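Bench notes: paper carrier bags, handle and mouth behavior
March 1, 2024
Table by the window. Entry by L. Magyar
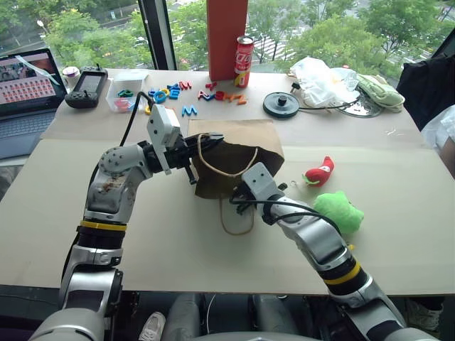
The Pultero bags arrived this week and replace the Fendville ones we used up in the last packing block. Kraft paper, flat bottom, twisted handles, no liner. The question for this block is whether a bag of this type will stay open long enough to take small goods one at a time, or whether it needs support at the mouth for the whole load. Our goods are the usual mixed set: soft toys, plastic letters, a drink can, boxes. The chili pepper and the green plush are kept to the right of the bag, the letters stay back toward the can. With the top edge pinched near one handle the mouth opens, but the bag leans and the second twine loop droops down onto the table, where it can get trapped under the base. Log the loose handle as a separate fault from a collapsed mouth. They were lumped together in the old sheet and the counts are useless.

Setup

Cardboard cover stays on the table. Xiuying asked whether we could go back to the bare top. I would keep the cardboard: the bag base slides less on it and dropped cans make less noise. Replace it when the surface starts to fuzz.

Paper stock is listed by Pultero in two weights. We have the lighter one. Rated load on the carton is 4 kg, which we will not come near with plush and letters. The can is the only item with any real weight in a small footprint.

Packing order, as agreed with Rami

Can first, standing, against the back wall of the bag. Box next if it is in the set. Letters after that, in their container if they have one, otherwise by hand from the pile. Plush last. If plush goes in early it bridges the gusset and everything after it sits high.

Observations so far

A new bag holds its fold lines and tries to close again. A bag that has been opened and flattened a few times goes soft and slumps to one side instead. Neither is good. The soft ones are easier to open and harder to keep upright - I would retire them earlier than we did with the Fendville stock.

Crumpling in the front face does not matter for loading. Crumpling along the top edge does: the paper creases inward and the letters catch on it, mostly the ones with open shapes such as E and M. W catches too if it goes in sideways.

Twine is glued under a paper patch on the inside. Mei-kuen found one patch lifting at a corner. Not a failure yet. Bag marked in pencil on the base and put back in rotation.

Stock

Carton quantity 1000. Afaf has put 700 on the shelf in the back store and the rest are under the bench, still banded. Take from under the bench first.

To do

Ask Pultero for a sample of the heavier paper.
Try folding a narrow cuff at the mouth, outward, before loading. Afaf thinks it will tear at the handle patches.
New log sheet with separate columns for handle trapped, mouth closed, bag tipped, item caught on edge.
Levente to write up the cuff trial, Rami to check the sheet before it gets printed.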